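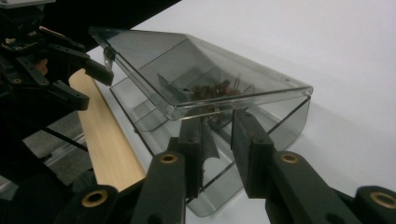
Fig. 1. Two grippers, one see-through box with its lid up.

Unit 4: Can It Tidy Up Yet?

Bring this handout to section along with your chore diary. If you didn't keep a chore diary, write one tonight and try to make it look lived-in.

Last unit we let the machines have the easy jobs: welding, stacking, moving the same carton from the same spot to the same other spot until the building is sold. This week they have to open a box and put things away. Expect the mood to drop.

4.1 Lids

A hinged lid is a small task with several places to fail. Something has to find the edge, lift along the arc the hinge allows, and stay put while something else goes inside. You do this with a thumb while talking on the phone. For a machine it is usually a two-handed job, and the hands have to agree on where the box is.

Clear and tinted plastic make it worse. Depth sensors tend to look straight through it, or catch a highlight and report a wall where there isn't one. Many demo videos use cardboard. Draw your own conclusions, then write them down, as they are question 2 on the worksheet.

4.2 The Condmont drawer trials

Condmont gave its arm 31 desk organizers to sort, all different, and a fixed list of small parts. It finished 14 without help. The write-up calls this "promising," a word we will meet again in Unit 6. Most of the misses came at the last inch: right compartment, wrong height, part balanced on a divider.

Zestley ran a similar test with one organizer, bolted down, and got a perfect score. Both results are fair. They answer different questions, and only one of them resembles your kitchen.

4.3 Curved walls and loose wire

Rounded compartments are kind to human fingers - you scoop, and the part rides up the slope. A pair of flat fingertips would like a square corner to push against. Wire is a separate misery. It bends, it springs back, and picking up one piece often means picking up its relatives. 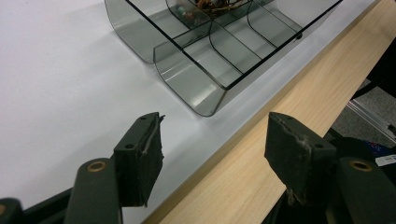 Rhona Swanson objected at this point last February that her own teenager would score below 14 on the Condmont list, and wanted to know why the arm was being held to a higher standard. It is a reasonable complaint. The usual reply is that the teenager can do it and won't, while the arm will and can't, and employers price those two differently.

For section: read the Previrau shop-floor report, up to page 16. Skip the foreword.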